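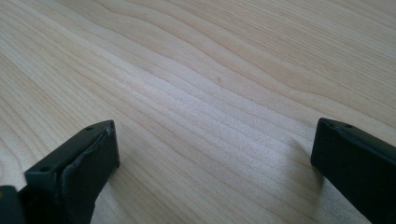 I've had the Restmont desk since May, so I think I've lived with it long enough to have opinions. Short version: I like it a lot, I'd buy it again, and the cable tray is garbage.

Some background. I was working at a hand-me-down kitchen table that was too high for typing and too wobbly for everything else. My sister-in-law Odette kept telling me to get a real desk, and she's the one who sent me the link. It was $337 with shipping, and I sat on it for two weeks before I caved. I was also looking at the Nirkano, which has drawers, but I've had desks with drawers and all I do is fill them with dead pens.

Putting it together took me one evening, on my own, with a podcast going. The instructions are all drawings and step 6 is wrong! It shows the crossbar flipped, and if you follow it the holes don't line up. Flip it back and you're fine. The hex key they give you is soft and I'd rounded it off by the third leg, so dig out a decent one before you start. The box weighs 80 pounds — get someone to help you up the stairs with it. I did not and my back had things to say.

Now the good stuff. It doesn't wobble. I type like I'm mad at the keyboard and my monitor stays put. The pale top makes my little back room feel brighter, and I can find a paper clip on it, which I never could on the dark table. I put a coaster under my coffee most of the time. The two times I forgot, the ring came up with a damp cloth and a bit of dish soap. No idea what happens if you leave one overnight.

Legroom is great (I'm five ten and I sit cross-legged half the day). The front edge is a bit sharp on the wrists for the first week or so. I went over mine very lightly with fine sandpaper and it's much nicer, though I guess that kills the warranty.

So, the cable tray. It's a thin mesh thing that hangs from two clips, and it dropped my power strip on my foot twice. I gave up and bought a Rakmont one for $41. It screws in and hasn't budged. Annoying to spend that on top, but there you go.

Customer service gets a thumbs up from me. One of the feet was missing its pad, I emailed a photo, and somebody named Tania Wijesinghe wrote back the same afternoon and mailed me a full set of four.

Four stars. Would be five with a tray that holds a tray's worth of stuff. They also make a wider one, I think, if you run two monitors. I don't, so can't help you there.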